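4. Planning and Cost of the Two-Arm Cell

4.1 Starting point

The Vallejo cell was planned as a small purchase. The request that went to the Stiluvstead equipment office in September covered two arms, the rails to bolt them to, wrist cameras, and whatever was needed to enclose a tabletop. The ceiling for a single request without outside review was 3,000 dollars, and the plan was written to stay under it. Spare parts were left out of the first draft. They were added back after the supplier, Britum, gave a lead time of 11 weeks on replacement servos.

The task set is desk tidying: drawers, folders, computer mice and other small items found in an office. This choice affected the budget more than we expected. Household and office objects are cheap to replace, but a drawer task needs one arm to steady the cabinet and the other to work at the drawer, so a single-arm purchase was ruled out early.
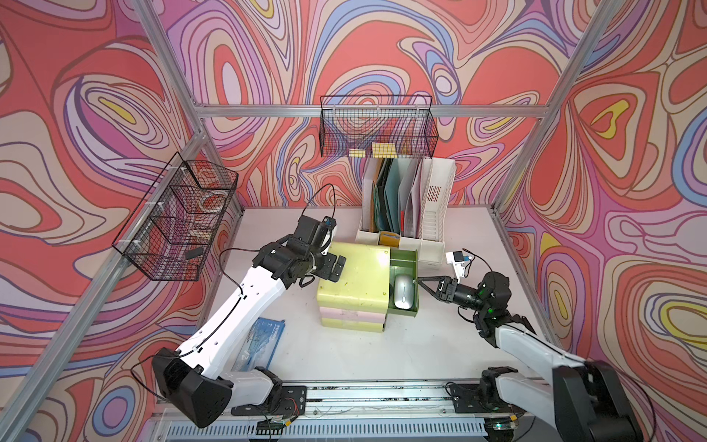
Could the second arm have been bought later?
It could, but the rail, the power supply and the mounting plates would have been sized for one arm and then replaced. Buying both together cost less in parts and saved a second round of paperwork.

4.2 Frame and enclosure

We priced a welded frame and a frame of aluminum extrusion. The welded frame was stiffer and came with a fixed drawing. The extrusion frame could be changed with hand tools, and offcuts from an older project covered part of the length. We chose extrusion. Patterned wall covering was budgeted as a consumable, under the same line as tape and cable ties, so that it can be changed between rounds of data collection without a new request.

Figure 3. Work at the open drawer in the Vallejo cell.

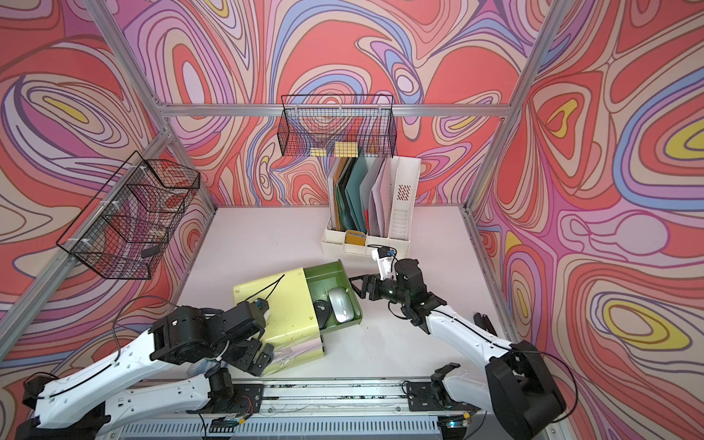 How much of the budget should be held back for small hardware?
We now hold back more than we did at first. Brackets, fasteners, cables and ties came to 722 dollars in total, and most of that was spent after the arms had been delivered.

4.3 Objects and wear

Objects were bought from ordinary office and toy suppliers. We did not set a fixed list at the time of purchase. A mixed set with near duplicates is useful, since mice of different colors let the same instruction be tested more than one way, and it costs little to add to.

Wear is harder to plan for. Thin plastic drawers crack at the runners, and soft balls pick up dirt and change how they grip. We treat both as items to be replaced on a schedule and keep unopened stock on the shelf. The gripper fingers are on the same schedule. The arms themselves are budgeted over 3 years, after which we assume the joints will have enough play to make older recordings hard to compare with new ones.
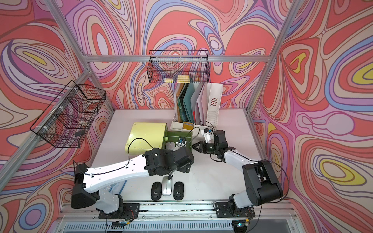

The schedule is kept in the same spreadsheet as the purchase records, with one row per part and a column for the date it went into service. Sellutis, the software used by the equipment office for inventory, can't track items below a set price, so the spreadsheet remains the only full record. Labs with a better inventory system may not need a separate one.

Operator time is not in the equipment budget but should be planned along with it. Resetting the table between trials takes longer with drawers and loose balls than with folders alone, and a cell that is cheap to build can still be slow to run. We moved money from a planned third fixed camera to paid operator hours for this reason.

4.4 Cameras

Each arm carries its own small camera. These were the cheapest sensors in the request and the ones we would be least willing to give up, as the fixed view loses sight of small objects once the fingers close on them.
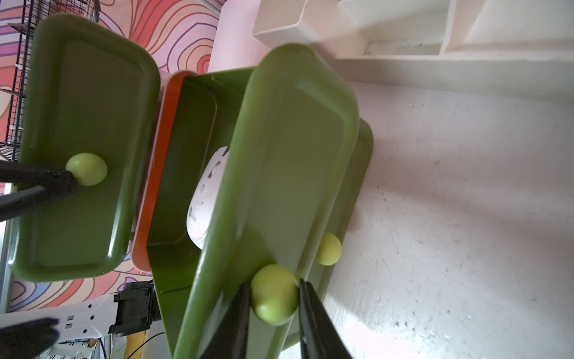 What should be bought as a spare first?
A wrist camera and its cable. The cable bends with every motion of the joint, and a failed one stops recording even when the arm is otherwise in working order.

4.5 Items left out

The first request had no line for shipping on returned parts, and none for a second power strip on its own circuit. Both were paid from general lab funds. The revised parts list, dated 15 February 2018, includes them, along with the spare servos from Britum and one extra length of front rail.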